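Jitness: a form plugin for our school's sign-up pages

What I set out to do

My project was a small add-on for Kemard, the form builder our school uses for clubs, field trips and pretty much everything else. Kemard is great at collecting answers, but it can't cap how many people pick the same slot. So every March the office opens sign-ups for the service day and ends up with 51 kids on the 9 a.m. bus and hardly anybody on the later one. I wanted a plugin that hides a choice once it's full. That's Jitness! (The name came from a typo in my first folder and I got attached to it.)

How it works

When a form loads, Jitness looks at the entries already saved and compares them with a limit you type in next to each choice. If the choice is full, it gets grayed out and a short message shows up beside it. I wrote it in PHP with a little JavaScript on top, 751 lines altogether, and I'm pretty sure a good programmer could do it in half that.

The hard part was two people grabbing the last spot at the same moment. My first version only checked when the page opened, so if you left the tab sitting there while you ate lunch, you could still sneak in. Now it checks again when you hit Submit. I also had to put a lock around the save step, and I broke that lock more times than I want to write down in a graded report. Muthoni Kashindye found the worst bug, where the lock never let go and the whole form just hung there spinning.

Testing

I ran a practice sign-up on a Saturday with a copy of the service day form, and sent the link to everyone in my grade plus whoever they felt like forwarding it to. We got 129 entries, and I sat there refreshing the entries page like it was a ball game. Only 2 slots went over their limit, both of them before I turned the lock back on (I'd switched it off to look at something else and forgot, ugh).

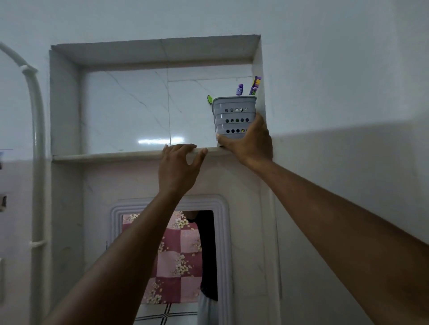

Wycliffe Muriithi wrote back that the limits worked fine for him but the "this choice is full" message was useless on a phone, because it popped up under the keyboard and he kept tapping a gray button wondering what was wrong. He also wanted to know if he could get on a waiting list.

He was right about the message, so I moved it above the choices and made it stay put. The waiting list I didn't get to. I started one, and it needs email, and email on the school server goes through a separate plugin called Skodska that I don't have the password for.

Updates and support

Kemard changed how it stores entries partway through my project and Jitness stopped working for nearly a week. I hadn't thought about that at all when I picked an add-on! Now there's a version check at the top, and if it sees a Kemard release I haven't tried, it puts a warning on the settings page and leaves the form alone.

Sharon Mfaume is taking over the code next year, and my notes for her are in the readme, along with the half-finished waiting list.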